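**Residence diary, Heltwood House — May, 4:15 pm**

The common room at Heltwood was reset this afternoon in preparation for the winter term. Work began after lunch and occupied the better part of two hours. The chairs have gone back to the east wall, and 7 of them require new felt pads. The delivery from Grendlow had not arrived by the time of writing.

The study table was dealt with last. It has been marked on the surface since the autumn intake, and the pink plush blanket from the linen cupboard has been laid over it until the refinishing is approved. The blanket creases readily and will want straightening each morning. The white power strip was placed on top, towards the left, with the snacks behind it. 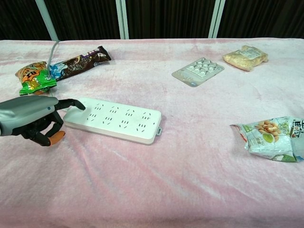
*Study table with blanket, power strip and snack packages.*

The strip has eight outlet positions, in four columns, a three-pin pattern above a two-pin in each. Residents are reminded that heaters and kettles are not to be run from it. This notice was posted last year and will be posted again — in larger type.

The colour of the blanket drew comment at the office. A grey one has been requested from the Sollville store, at a cost not to exceed 60 dollars, and the pink one will then return to the cupboard.

Outstanding: felt pads; a replacement bulb for the reading lamp; the key to the Kaneko cabinet, which was signed out and has not been returned. The room closes at 10 tonight as usual.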